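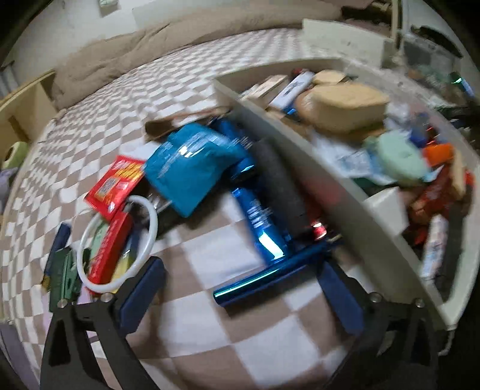

According to Princess Mangubat, the fingers are the easy part, any hobbyist can print fingers, and what kills a home gripper is the slop in the joints. She wrote that under our first piece on the Cluron build, back when it had one finger and a door hinge.

She has a point. The builder, Dela Peña, works out of a bedroom. No bench. Tools under the bed, parts on a shelf, testing on top of the sheets. Version one wobbled so bad it couldn't close on a sponge twice the same way. Version two got screws a size up and washers cut from a soda can. Better. Not good.

Version three is the one to talk about. Black fingers, angled in, blue pads, four screws you can reach without taking the whole thing apart. Held in the hand for now, the arm comes later. Cost so far: 101 dollars, nearly 19 of it in screws that got lost.

The test is clutter. Dela Peña dumps household junk on the bed and goes picking. Tubes, packets, a brush. Then lighters, the real misery, slick and skinny and they roll.

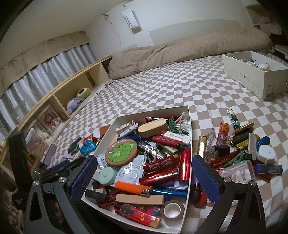 The target is 100 clean grabs in a row, and the log stands at 2,375 tries total, most of them ugly. Best run was in the eighties. Then a pad peeled. Glue again. Dela Peña blames the glue for pretty much everthing.

Next up is a motor, a small one, and a controller board called the Nurnano that a freind in the Prisik workshop swears by. Needs a new mount first. Also a quieter power supply, the old one buzzes and there are neighbors. April, maybe, for the arm. The mount gets drilled this week.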